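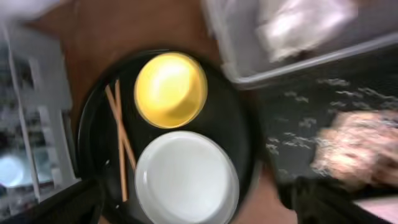 ## 4.3 Recording a table-setting batch

Use this procedure to collect demonstrations for the tray task on a Radumel arm with the wrist camera fitted. Complete section 4.2 (clock sync and joint zero) first.

1. In Stister, open **Batches** and select **New**. Set the task name to `tray_set` and the episode limit to 26.
2. Place the tray on the table within reach of both gripper fingers. Put the bowls and chopsticks on it in the layout shown on the batch card.
3. Move the arm to the start pose. Check in the live view that both finger tips are visible at the bottom.
4. Press the foot switch once. Wait for the short tone before moving the arm.
5. Perform the task at a steady pace. Maximum episode length is 600 frames; recording stops by itself at the limit.
6. Press the foot switch again to end the episode. Mark it **Keep**, **Fail** or **Discard**.
7. Change the layout to the next one on the card and repeat from step 3.

> **CAUTION:** Do not reach onto the table while the status lamp is green. Press the hold button before resetting objects by hand.

**Note:** Mark a dropped chopstick as **Fail**. Failed episodes are used in training the Plitalholm recovery model. Use **Discard** only for dropped frames, a stalled arm or a wrong layout.

### 4.3.1 Motion blur

Fast wrist turns smear the rims of glossy bowls and the ends of thin objects. Stister gives each episode a sharpness score when it is closed. If the score is low in 4 episodes in a row, stop the batch and do the following:

- Lower the speed cap one step under **Arm > Limits**.
- Shorten the exposure and raise the room lighting to match.
- Wipe the lens cover with a dry cloth.

Changing the exposure starts a new batch number. Do not merge the two batches afterward.

### 4.3.2 Upload

Select **Check and send**. The batch is accepted when at least 97 percent of frames have matching joint data. Rejected batches stay on the local disk under `/keskinen/held` until they are deleted by hand.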